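Pititz Seed Notes

Search this repository
Search
All files

README

Seed germination and storage records from the garden at Pornham, kept by Nouhaila Soliman and Ehab Soliman.

Last edited July 21, 2019.

What the data is

These are the records of beans, tomatoes, peppers, okra, molokhia, coriander and other kitchen plants which we grow from our own saved seed in Pornham. There are 69 varieties in the list. For every variety we wrote down when the seed was picked, how it was dried, in what it was kept, and how many seeds came up when we tested them later on a wet cloth.

The notes were first in paper books. Ehab wrote the older ones and his handwriting is difficult, so I typed them with him sitting next to me. The name Pititz is what we call the garden in our family and it has no other meaning. Please do not look for it on a map.

The data covers seven seasons. A season for us begins at the first sowing after the cold weather and ends when the last pods are brought in. A variety does not have to be present in every season. Some were grown once only, and I left them in.

Files

There are two tables, both as plain CSV with a comma between the fields.

lots.csv has one row for each lot of seed. A lot is the seed of one variety, picked from one bed, in one season. If we picked the same bed again after some weeks, it is a new lot.

tests.csv has one row for each germination test. A lot can have many tests or none. The two tables are joined by the column lot_id.

The folder called scans has pages of the paper books for those who want to check my typing. Not all pages are there. Some had private matters on them, like shopping and telephone numbers, and I did not want to cut these pages into pieces.

Columns in lots.csv

lot_id: a short code. The first part is the season letter, the second part is the plant, the third part is a running number. The running number has gaps and the gaps do not mean anything.

plant: the common name in English, small letters.

variety: the name we use at home. Where the seed packet had a name, I used the name of the packet. Where the seed came from a neighbour, it has often the name of the neighbour. "Abdelaziz" is a flat green bean, given to us under this name, and it is our best one.

bed: which bed in the garden. North bed is in shade after lunch.

picked: the month and the part of the month (early, middle, late). We did not write the exact day in the older books, so I changed the newer ones to be the same.

drying: one of rack, cloth, hung, pod. "Pod" means that the seed dried on the plant and we did nothing more.

container: one of paper, jar, tin, cotton, unknown.

place: where the container stood. The values are pantry, shed, fridge, under the stairs.

remarks: free text. I translated the remarks from Arabic and French when they were not in English. If a word has a question mark after it, I could not read it well.

Columns in tests.csv

lot_id: as before.

age: age of the seed at the test, in whole years. Zero means the seed was tested in the same season.

sown: how many seeds were put on the cloth. This is nearly always 10. In a few rows we had less seed than that, and then the true number is written.

up: how many of them had a root that could be seen without glasses.

where_tested: kitchen or shed. The kitchen is warm in all seasons. The shed is not.

tester: initials. NS and EH are two of the family. DH is Doaa Hamdy. I wrote EH and not ES for Ehab by mistake in the beginning, and now it is in every row, so it stays.

How a test was done

We fold a cotton cloth, make it wet, press the water out with the hand and put the seeds in a line, not touching each other. Then the cloth is rolled and goes into a box with a lid that is a little open. We look at it every morning. The counting stops when two mornings pass with no new root. For parsley and peppers this takes patience, and I suspect that Ehab stopped too early with the peppers in the older books.
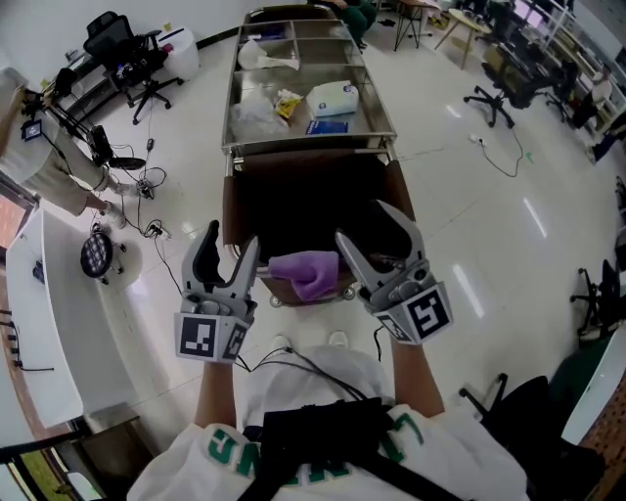

Old beans should be soaked before the test, and we began to do this only in the later seasons. The remarks column says "soaked" where it was done. If you want to compare old and new seasons for beans, please take only the rows without this word, or the newer beans will look better than they are.

We do not throw away a lot after one bad test. It is tested again in another month, usually February, when it is too hot to do much outside and the kitchen table is free. Both results are in the table. You will see lots which were poor at first and then good. In coriander this happens so often that I do not trust the first test at all.

Drying and containers

Most questions that I receive are about this part, so it is longer than the others.

Wet seed like tomato is left in its own juice in a glass until there is a skin on top, then washed in a sieve and spread on a plate. After that it goes on the rack. We tried kitchen paper in one season and the seeds stuck to it so strongly that we had to sow them together with the paper. They came up without any problem, but you cannot count them properly, and these lots have no tests.

Dry seed is simpler. Bean pods are hung or left on the plant. Lettuce and coriander heads are cut in the morning and put upside down into something which can breathe.
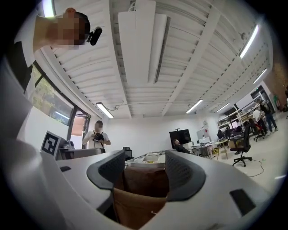

Paper has given us better results than jars in the first year of storage and worse results after that. The reason is easy to guess: our seed was not always dry enough when we closed the jar. Paper forgives this. What we use is plain and brown, the same sort of stuff that the two dark grey fingers are holding there, if it is kraft paper as I think. Paper with a shiny side is not good for this purpose, it keeps the damp in. Write the name on the paper before you fill it, with pencil. Ink from our pens became pale under the stairs and I lost the names of several peppers in this way. These are in the table as "pepper, name lost" and they can be different varieties.

Tins were used only for large seed such as beans and pumpkin. Mice do not go through a tin. In the shed they went through everything else, and the lots with "mice" in the remarks are what remained afterwards. The mice preferred pumpkin.

Cotton bags were sewn by Dalia Kabbaj from old pillow cases. They are strong and can be washed, but fine seed comes out at the corners.

Where the seed came from

The source of each variety is not in the tables. Some people who gave us seed did not want to be written in a public file. In general: a part was bought, a part came with relatives in their luggage many years ago when the rules were not known to us, and the larger part was exchanged at the seed table in Ekville. Meriem Younis gave most of the okra. She has allowed me to say so and asks that people do not write to her for more, her garden is small.

We do not claim that a variety is pure. Beans keep to themselves quite well but the peppers stood too near to each other. If a fruit had a wrong colour or flavour, this is in the remarks.

Known problems

The older books have no temperature. Later we had a thermometer in the shed but it was moved to the greenhouse of a neighbour and came back broken.

The value "unknown" in the container column was used in two different ways. Sometimes it was not written in the book, and sometimes I could not read it. I did not separate these when I typed and now I would have to do all the books again.

Some "up" values were changed later with another pen. I have typed the later number. In the scans you can see both.

Doaa counted a split seed coat as a root in her first tests. She told me this herself and we marked the rows with "coat" in the remarks. I would leave them out.

The bed names changed when the lemon tree was moved. "Lemon bed" in the earlier seasons is the "corner bed" of the later ones. There is a new lemon bed which is a different place with heavier soil.

For what it can be used

It is good for people who save seed at home and want to see how long it lived in somebody's ordinary house. A teacher wrote to me that she uses it for drawing graphs with her class, and this I liked very much.

It is not suitable for deciding if seed can be sold. The tests are small. With ten seeds on a cloth, one seed more or less changes the result a lot, and please keep this in mind before you write that one variety is better than another. Our climate is also ours. The pantry in Pornham is not your pantry.

Licence and how to cite

You may copy, change and share the tables. Please keep the names of both keepers and write "Pititz Seed Notes, Pornham". The scans may be looked at but should not be printed in a book without asking, there are drawings in them which belong to my daughter.

Corrections

If you find a mistake, open an issue and write the lot_id and the page of the scan. I answer slowly in the picking season. Questions about tomatoes are better sent to Ehab, he has opinions on every one of them and I only typed.

Changes since the last version

Added the lots of the newest season except the molokhia, still in the pods.

Corrected the spelling of "coriander" in the plant column, there were two spellings.

Removed a row that was a recipe for pickled lemons. Somebody asked for it to be put back. It is now in recipe.txt.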